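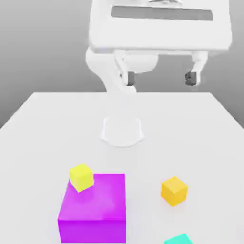

Nollgate Residents Association, minutes of the general meeting, 02/10/2024. The meeting opened with the table policy for the community room on Landik Street. Members who book the room for craft groups asked for a wide, flat white table, as the folding tables are too narrow for cutting fabric. Yee-man Chiu will get a price and bring it to the next meeting.

Present: Yee-man Chiu (chair), Ertuğrul Sönmez (minutes), members as signed in. Apologies were received from the Oláh household.

Minutes of the last meeting were approved with one correction. Under item 3, "Ereck Lane" should read "Ereck Court."

Parking at Ereck Court. The city has answered our letter from July. It will repaint the curb on the north side but will not add a loading zone. Several members felt the answer missed the point, which was delivery trucks stopping across the ramp. Ertuğrul Sönmez will write again and enclose the photos members sent in.

Storm drain. The drain at the bottom of Landik Street backed up again after the last heavy rain. Members on that side are asked to report it to public works each time it happens — one report per household, with the date. The chair has the form.

Dues. Dues stay the same for next year. The balance after paying for the mailing is $222. A motion to move the newsletter to email was discussed. Members without email would still get a paper copy. Carried, two against.

Garden beds. Two beds are free. Anyone on the waiting list who has not heard from the chair should call her. The hose has been replaced and must be hung up after use. A question about chickens was put off.

Other business. A member asked for the side gate to be left unlocked until 9 p.m. in summer. No decision.

Meeting closed at 8:40 p.m. Next meeting to be posted on the board by the mailboxes.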